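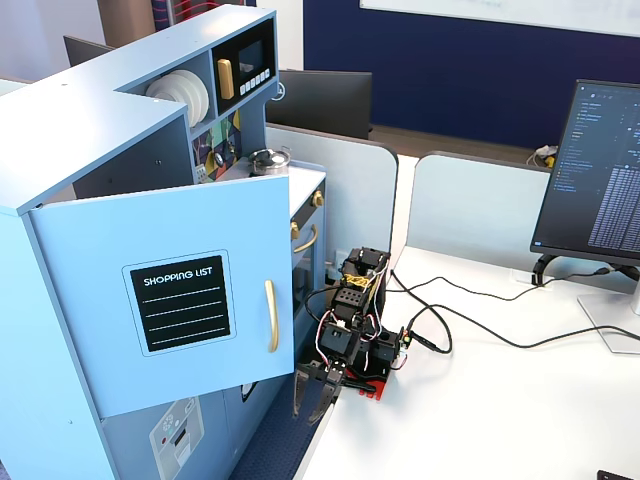 Bemska

Bemska is a single-player adventure game developed and published by the independent studio Lovia. It was released for Windows and Linux on December 27, 2019. The game is set in a flooded mining city of the same name and is played from a first-person view through a series of fixed screens. It was designed and written by Kirstin Urquhart, with music and sound by Sharon Ogola.

Contents
Gameplay
Setting
Plot
Development
Audio
Release and versions
Reception
See also

Gameplay

The player moves between 70 rooms by selecting exits on the screen. There is no free movement within a room. Each room has a water level, shown as a gauge at the left side of the display, and the level decides which exits can be used and which objects can be reached. Water is moved from one room to another with hand pumps, valves, and locks. Because the total volume of water in a district is fixed, draining one room always fills another.

The game is divided into six districts. A district is closed off once the player leaves it, and its water total is carried over as a penalty or a credit to the next. Two districts, the Assay Yards and the Lower Market, can be visited in either order.

Objects are stored as cards in a ledger. The ledger holds up to 200 cards, including cards for overheard remarks and written notices, which are treated the same way as physical items. A remark can be combined with a tool, and several puzzles depend on this. Cards cannot be thrown away, but they can be pawned at a counter in each district in exchange for lamp oil.

Lamp oil is the only resource that runs out over time. It burns at one unit per room change. When the lamp is empty, rooms are drawn in outline only and written notices cannot be read. Running out of oil does not end the game, and it is possible to finish all districts in the dark.

Setting

Bemska is built inside a worked-out salt mine below the plateau town of Bamville. The two places share a government on paper, but the lifts between them have been out of service for a generation when the game opens. Trade takes place through a narrow shaft too small for a person. Most of what the residents of Bemska know about the surface comes from wrapping paper and the printing on sacks sent down this shaft.

The city is run by the Soundings Office, which measures the water and sets the rent for each room according to its dryness. Several notices in the game give the schedule of rents, and the figures in them match the water levels in the rooms if the player has not yet pumped anything. The notices are not updated afterward.

The inhabitants speak of the water as rising. Readings found in the Office archive show a constant level across the whole period recorded, with the floor sinking as the salt beneath it dissolves. The player may finish the game without finding these readings.

Plot

The player character is Pichon, a junior sounder sent to take a depth reading in a district that has been struck from the rent rolls. On arrival Pichon finds the district dry and occupied. The residents have been moving their water into the Assay Yards at night, and the Office has been charging the assayers for it.

Pichon's reading becomes a matter of dispute. The middle part of the game follows attempts by the assayers, the market holders, and the Office to obtain the slip of paper on which it is written. The slip is a card in the ledger and can be pawned like any other. If it is pawned, the later scenes refer to it as lost, and the final hearing is conducted from memory, using the order in which the player first entered the rooms.

There are three endings. In the first, the Office reissues the rent rolls and Pichon is made a senior sounder. In the second, the locks at the foot of the trade shaft are opened and the city drains into a lower level that is not shown. The third requires the archive readings and takes place in Bamville, where Pichon is asked to repeat the findings to an official who writes them down incorrectly.

Development

Urquhart began work on the water system before the story was written. The first prototype was a board of connected tanks with no text, and its layout survives as the pump hall in the third district. Rooms were drawn by hand in gray wash, scanned, and stored as separate layers so that the water line could be placed at any height.

An early version tracked water level continuously. This was replaced by a scale of whole steps after testing, as players were unable to tell whether a valve had finished moving. The same change allowed the state of a district to be saved as a short code, which the player can copy down and enter on another machine. Codes from the prototype are still accepted in the first district but place the player in a room with no exits.

Audio

Ogola recorded the score on a pump organ and a set of tuned glass jars. Each room has one musical loop, which is filtered according to the water level. A submerged room plays only the lowest part. There is no recorded speech.

Release and versions

The first release contained an error in the Lower Market that created one unit of water each time the pawn counter was opened. Players used this to flood districts that were meant to stay dry, and in doing so reached a stairwell that had not been finished. Version 1.1, issued the following March, corrected the error and completed the stairwell, which now leads back to the market. The update also added larger text for the ledger and an option to hide the oil counter.

Save codes made in version 1.0 can be loaded in version 1.1 unless the water total exceeds the limit for the district. In that case the excess is removed from the room with the highest level.

Reception

Reviewers generally praised the link between the puzzles and the rent system and found fault with the ledger, which cannot be sorted. The final hearing drew mixed comment. Some writers considered it unfair to players who had pawned the slip early, as the order of rooms is not recorded anywhere the player can consult it.

Players have compiled maps of each district at several starting water totals. The question of whether the fifth district can be fully drained without pawning a card remains open for version 1.1.

See also

Pichon (character)
List of rooms in Bemska
Soundings Office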